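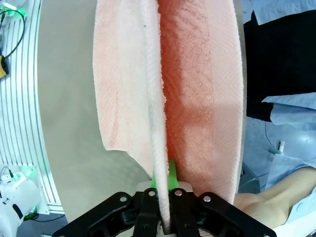

Home | Galleries | Household Skills | Contact

The Towel Fold: A Gallery from Prerkby

Tuesday, September 29, 2020

The Prenance Centre offers household skills sessions to residents of Prerkby and the neighbouring district. The linen unit begins with a single towel, folded lengthwise with the edges brought together. Each session runs for 90 minutes.
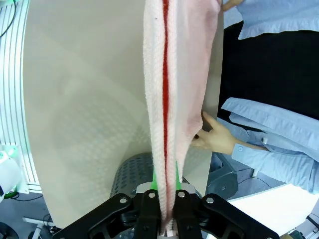 Ratih Pasaribu
Program Coordinator, Household Skills

Pale pink terry with a deep red stripe down the fold. Participants are asked to check the colour and care label of each item before sorting. 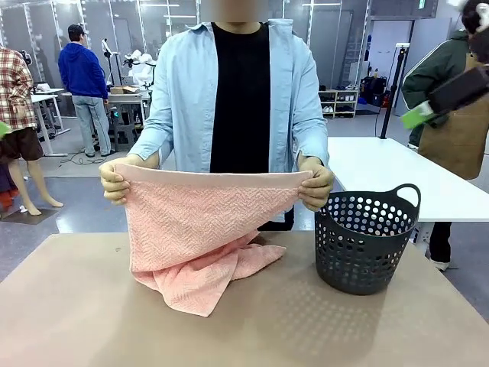

PRERKBY, September

A pink towel held by its two top corners, with the upper edge drawn straight and a dark grey basket to one side. The herringbone weave shows clearly in the cloth.

The unit on sheets and pillowcases commences in November. Enrolments are accepted at the Castico Street office.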